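# Folding on the bed vs. folding at a table

**tolen_laundry**

Splitting this off from the detergent thread because it was taking over. I fold everything on the bed. Two adults, one teenager, a washer and dryer in the basement, and the only flat surface in the apartment big enough for a sheet is the bed. My sister says this is why I still have a pile at 10 at night. She folds at the kitchen table.

What do you all do, and does it make a difference?

---

**macphersonj**

Table, always. A bed is too low and too soft. I'm 6'1" and after one load of shirts bent over a mattress my back is done for the evening. Also the edges never come out straight because everything sinks.

---

**Elli Ikonen**

Bed. I lay the quilt flat first and smooth it out, then dump the basket at the foot and work toward the pillows. If the clothes are on the bed I have to finish before I can sleep. When I used the dining table the stacks stayed there until Friday and we ate on the couch.

For your back, kneel on a cushion on the floor. Puts you at the right height.

---

**macphersonj**

> If the clothes are on the bed I have to finish before I can sleep.

Or you move the whole heap to a chair, which is what happened every time in my house.

---

**trorkgate_2730**

Agree on the chair. We got rid of the chair.

I do sort by person before folding anything. One heap each, then fold a heap at a time and carry it off. Folding straight from the basket means you end up with 11 little stacks and no room to work.

---

**Hsiu-ying Yeh**

I fold on the bed too, but I think the surface matters less than what's already on it. Pillows, throw, bag, yesterday's sweater – all of that has to go somewhere else first, or you are folding in a space the size of a tray. I put the pillows on the floor on a clean towel.

Sorting by person never worked for us. I sort by where it goes. Hangers, drawers, bathroom, linen shelf. Saves walking.

---

**tolen_laundry**

Sorting by where it goes makes sense. Half my trouble is the walking. I usually leave the pillows on, so I'll try clearing them.

Does anyone have a way of doing dark T-shirts so they don't pick up lint from the quilt? Mine sheds. The black ones go in the drawer looking worse than when they came out of the dryer.

---

**Elli Ikonen**

Old flat sheet over the quilt. Smooth cotton, not flannel. Mine lives folded in the laundry basket so it comes upstairs with the clothes. Shake it out a window when you're done.

---

**macphersonj**

Or a table.

---

**trorkgate_2730**

Not everybody has a table, MacPherson. Ours is 30 inches across and has a sewing machine on it.

For lint, turn the dark shirts inside out before they go in the washer and leave them that way until they're folded. Flip them when you wear them. My husband hates it but he also hates lint.

---

**Hsiu-ying Yeh**

I don't like storing things inside out. You forget, and then you're late and flipping a shirt in the hallway. A lint roller kept in the nightstand does the job. One pass on the front, one on the back, then fold.

For the fold itself: shirt face down, sleeves in, sides to the middle, then up from the hem in thirds. On a soft bed I pull the hem tight with one hand before each turn. It helps with the sinking that MacPherson mentioned. Heavier things like sweatshirts I only fold in half, and they go on the bottom of the stack.

---

**totthorpe_anne**

Long time reader. We moved in April and the new bedroom has the bed against the wall on one side, so I can only reach from the other. I ended up folding lengthwise along the near edge and stacking toward the wall. It's fine for shirts and towels. Fitted sheets I still do standing up, with the corners tucked over my hands.

I've tried both ways with the pillows. Off is better, but I only bother for a full load. For a few things out of the dryer I work in the middle of the bed and leave the rest where it is. Socks I don't fold at all. They go in a drawer loose and everyone finds their own.

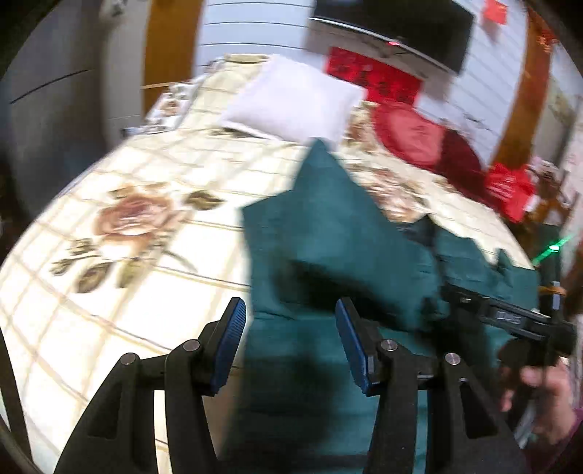 Towels get done last, because they take up the most room and they can go straight from the bed to the bathroom shelf. If there's a second load coming up I leave the near edge clear and put the finished stacks up by the wall.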